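Two Arms, One Budget Line: A Lab Manager on Buying Robots

Print this page | E-mail this article
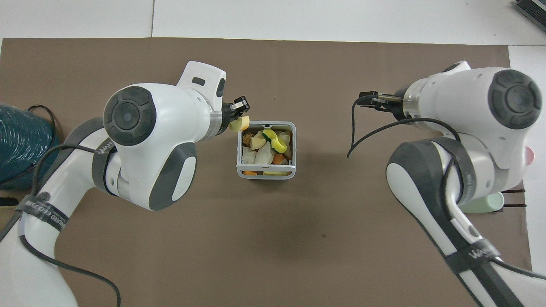 The lab manager at Brerkeron keeps a spreadsheet with a tab called "Regrets." It is longer than the tab called "Equipment." She has been buying robot arms for 10 years, the last five of them with her own signature on the order, and she says the arm is the easy part. "You get a quote for an arm and everybody nods. Then you find out you've budgeted for a very expensive coat rack." What gets forgotten is whatever goes around it. Her short list includes the grippers, the cable that loops down toward the mat, the mat itself, and the little slotted basket, which in her experience gets approved more slowly than the arms do.

Her current headache is whether the next station should have one arm or 2. Sorting small items into a basket can be done with one. "So finance asks why the second one is there. Fair question. Some of the time it's just hanging open, waiting." She wants the pair anyway. Handing things across and holding a container steady are on the work plan for November, and adding an arm later means paying for the installation twice.

She had quotes from Fluten and Bang. Fluten came in lower until she asked about spare gripper fingers, at which point the salesman became very interested in the weather. Bang included spares but wanted 56 days to ship. "They called that expedited."

Has she ever bought used? Once, from Vostska, at a price she still describes with some tenderness. The arms were fine. The controller needed a part that had been discontinued, and the savings went into finding another one.

Her advice to anyone writing a first budget is to price a full year of use and put cables on their own line. She also sets money aside for straps and padding. "It looks silly on a purchase order. I've had longer meetings about straps than about motors."

She is due back in front of finance at 2 p.m., with the spreadsheet. The "Regrets" tab will be hidden.

Print this page | E-mail this article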